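**Record clearing and fines: where the county measures stand**

Two proposals on old court debt and sealed records went before the Plotthorpe county board in April, and both were sent on for a final vote. The first lets people with a single low-level conviction ask for their record to be sealed after five years with no new charges. The second ends the practice of adding late fees to court fines while a person is on a payment plan.

The clerk's office says 1,386 residents would be able to apply under the sealing measure as written. Up to 534 of them still owe fines, and under current rules an unpaid balance blocks the application.

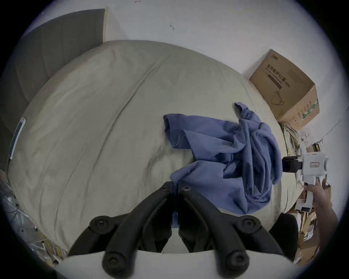 Do you have to pay off everything before you apply?

Under the draft, a person on a payment plan can apply once they have made six payments in a row. The record stays open until the balance is paid, but the paperwork is done by then and there is no second hearing.

Board member Iolanda Vieira, who wrote the fines measure, told the board that late fees bring in less than the county spends chasing them. "We are mailing letters to people who moved two addresses ago," she said.

The public defender's office supports both measures. Othmane Belhaj of that office asked for one change: a shorter form. The current one runs 14 pages and has to be notarized. Last year 214 people picked it up at the front counter, and fewer than half turned it in.

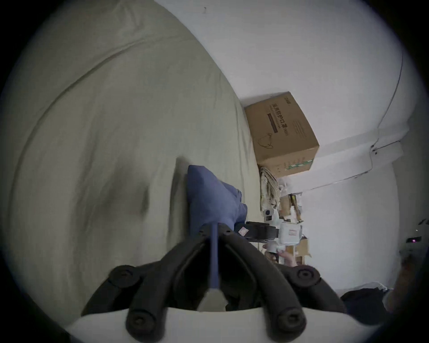 The board agreed to look at the form but did not put the change in the text. Belhaj said he would bring a four-page version to the next meeting, based on the one used in Guerra. The sheriff's office has taken no position on either measure. The prosecutor wants theft cases involving an employer left out of the sealing rule, and that amendment will get its own vote.

Written comments can be dropped off at the clerk's window until 4:30 p.m. on the day before the vote. Put the name of the measure at the top of the page.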